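Katside are a pop and soul group from Brunmont. Their second album, Odunley, was released in June and spent 3 weeks at the top of the national chart. It runs for 52 minutes and deals with family, migration and work. Reviewers praised the vocal arrangements, though several found the closing songs too long. The lead single, "Wanyama", was issued ahead of the album. The supporting tour ended at Brunmont on 2 Oct 2022. 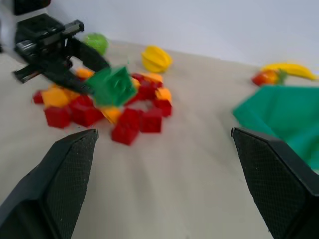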